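Visit report: the Turnley simulator at the Grullaler office, 26 February 2026

Kenna Cruickshank and I went to see Turnley, a paid service that gives customers a simulated home for testing two-armed robots before they buy hardware. Dirceu Arruda ran the demo.

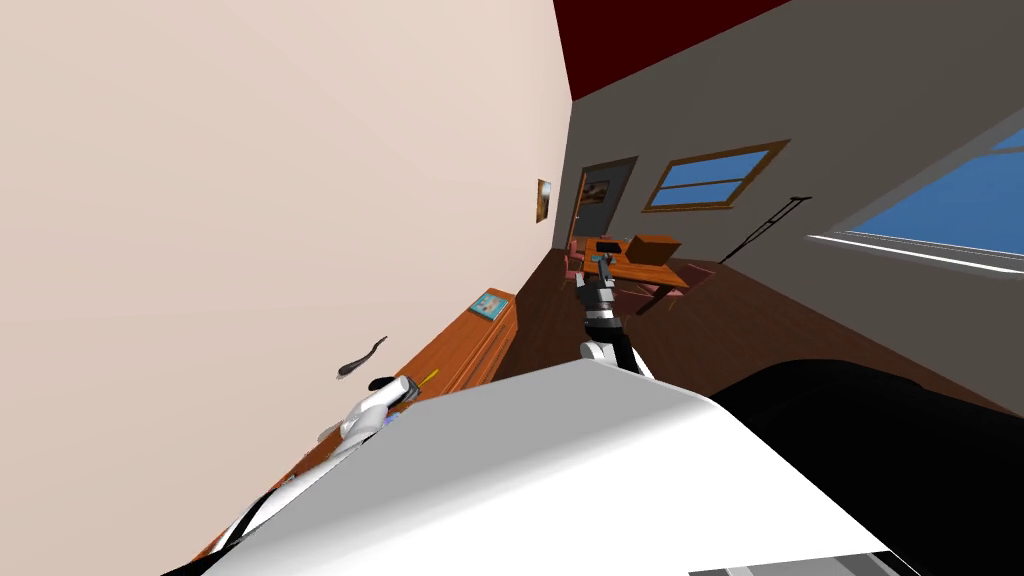 A basic license costs $200 a month and covers one home layout. Kenna asked how much clutter comes with it, as our own tests depend on small items. In the dining room we were shown, there was a cardboard box on the table and a long wooden cabinet against the wall. Arruda said the library has 2679 objects.

Each arm can be viewed separately. We spent most of our time on this part, and switching views was quick. 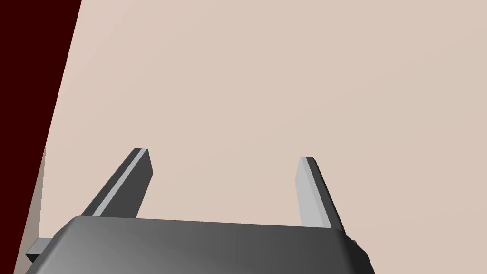 Gripper view, fingers open over a bare beige surface.

Reset was the next item. Jillen, the tool we use now, makes us reload the whole room.

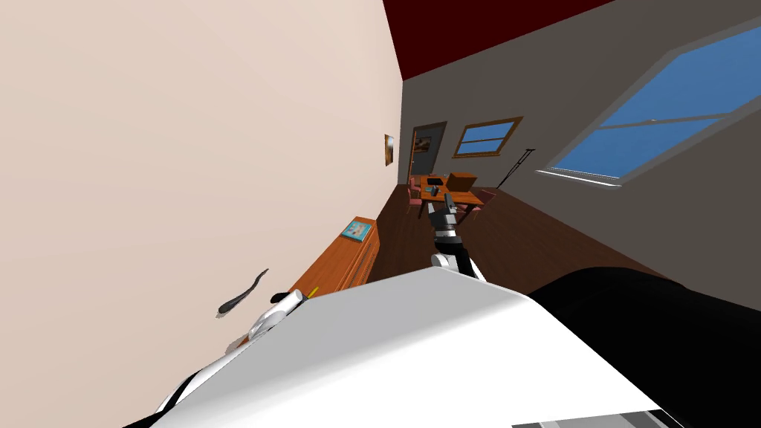
Turnley stores object positions in a plain text file, and Kenna edited one herself without help. Small things are handled the same way as furniture. The yellow pencil on the cabinet and the light blue book farther along it each get their own entry. The manual needs work, and two of the menu names didn't match it.

The license also allows changes to what is set out in the room. Export to our own format costs extra.
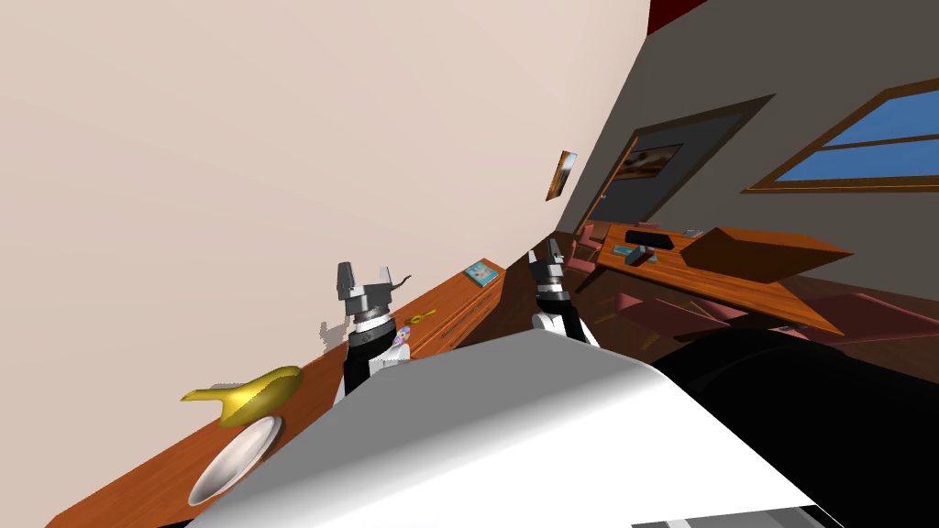

Both grippers raised, with a white plate on the counter.

We have asked for a trial license and a quote for export. Kenna will send our object list to Arruda. Support hours are still to be confirmed.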